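Contrôle avant enregistrement, poste à deux bras, projet Drikska
novembre 2018, par l'équipe d'exploitation, atelier Josero

Merci à toutes et à tous de relire cette fiche en entier, même quand on la connaît par cœur (on sait, elle est longue !).

1. Plaques de base : serrage vérifié. Conforme.
2. Câbles le long des avant-bras : sangles en place. Conforme, mais une sangle vieillit, à surveiller.
3. Arrêt d'urgence du boîtier, à portée de main de l'opérateur. Conforme.
4. Descente de la pince dans un récipient : vitesse lente pendant les 20 premiers essais.

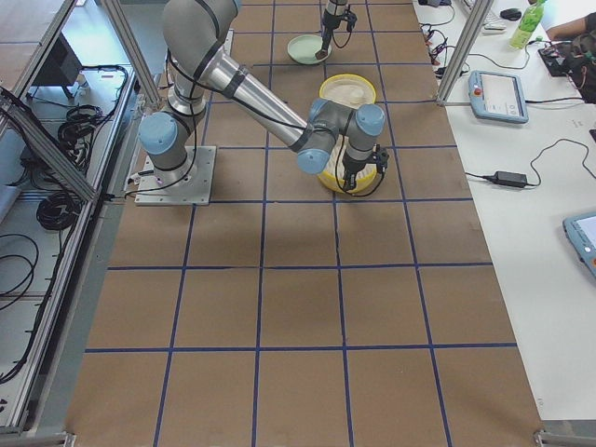

Pour la vitesse lente, l'équipe Tridier demande si on peut passer à 3 essais, les bras étant déjà rodés depuis août. On comprend bien l'envie d'avancer, mais on garde 20 pour l'instant, le modèle apprend aussi de nos gestes prudents.

5. Quadrillage de ruban bleu : reprendre tout morceau qui se décolle, c'est lui qui nous sert à replacer la vaisselle d'un exemple à l'autre.
6. Deux pinces au travail en même temps : garder un récipient d'écart quand c'est possible, et annoncer à voix haute chaque reprise.

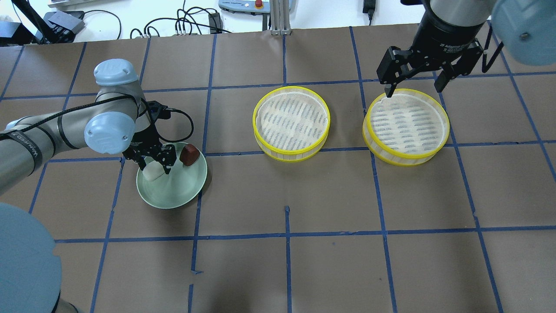 Paisan fait remarquer que les essais ratés devraient être gardés eux aussi, avec une étiquette à part. Bonne idée, adoptée ! Sur les 1 368 exemples déjà enregistrés, 90 portent maintenant cette étiquette.

7. Fin de séance : bras au repos, boîtiers rangés sur le bureau, fiche signée.
Reste à faire : remplacer la sangle du point 2.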